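Can a Machine Tidy a Bedroom Yet?
Final project report, Household Automation module
Azra Krasniqi and Nest Prydderch
Supervisor: Spyros Yordanov
November 17, 2024

1. Why we chose this

When we first sat down with our supervisor we had a rather grand plan to cover every chore in the house, from the washing-up to the ironing, and he very kindly let us talk for a good while before suggesting that we pick one room. We picked the bedroom. Kitchens get most of the attention, floors have been handed over to little round vacuum cleaners already, and yet clearing the top of a bed is still something we all do by hand (usually at midnight, when we would much prefer to be in it).

Our question was a simple one: if you asked a machine to put away whatever had ended up on a bed, which things could it manage today, and which would it leave behind or spoil?

2. What we looked at

We read what we could find, had two long and very enjoyable conversations with Amra Tomić, who tests grippers at Skiris, and spent an afternoon in Wirkthorpe trying things out with hand-held grippers. We had a budget of 20 pounds, most of which went on bus fares.
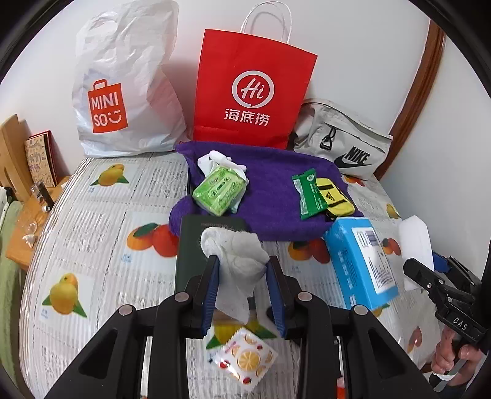
Soft things were the part of the project we had most badly underestimated. A box has a top, a bottom and four sides, and it keeps them when you pick it up, so a machine that has found its edges is most of the way there. Cloth offers no such help. The crumpled white piece hanging between the blue ridged pads is easy enough to hold, but once held it has no obvious shape, and a program has to decide whether it is a sock, a tissue or something else before it can choose between the drawer and the bin. Compare the light blue box on the right of the bed, with its printed label facing outwards, or even the folded yellow and black socks, which at least make a neat bundle.

Background matters too, and we were pleased to have a sheet with fruit all over it. Amra warned us that a printed orange can look very much like a thing to be picked up, and the small packet with orange slices on it makes the point nicely.

3. What we think so far

Firm, separate objects seem within reach now, provided you are patient. Bags are harder, as the machine has to know whether to empty them or move them whole. Loose cloth is hardest of all, and we would not trust anything we read about with a favourite jumper.

We would have liked more time on folding, and Rok Softić at Drurkach has offered to lend us his notes on towels for next term.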